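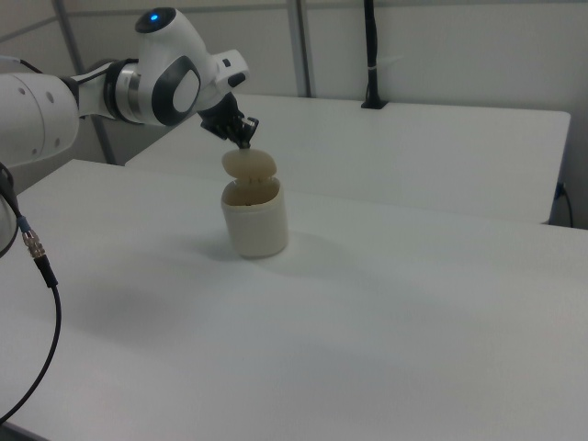

3.2 Pots, lids and bowls

I picked the tableware for this part of the study myself, and I was a bit fussy about it! Everything had to be something you'd find in an ordinary kitchen cupboard, and everything had to be pale, so that colour gave no help in telling one thing from another. We bought 35 pieces through Karkton in April and kept 10 (the rest were too shiny, or simply too big).

The screw-top pot is my favourite of the lot. It's short and wide with straight sides, and its beige lid is slightly domed, so a tilted lid is easy to spot from the side.

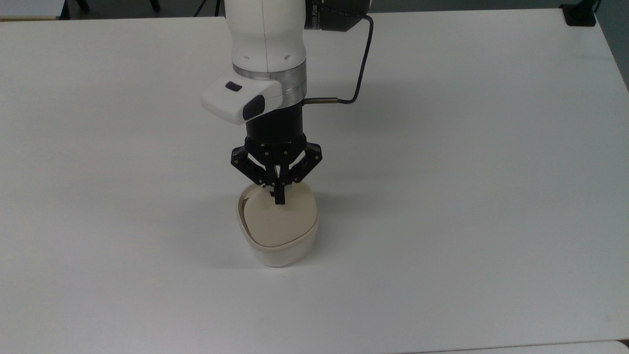

Page last changed: September 19, 2024

Figure 2. The cream-white bowl on the white tabletop.

The bowl in Figure 2 is a different sort of thing altogether. Its rim is a softly squared rounded rectangle, and I found it surprisingly hard to settle on a name for that shape (one colleague still calls it "the square one", and I've given up arguing). For the Briltus list we filed it under bowls, with the rim noted separately. Lidded pots get their own heading, and the lid is entered as a separate piece.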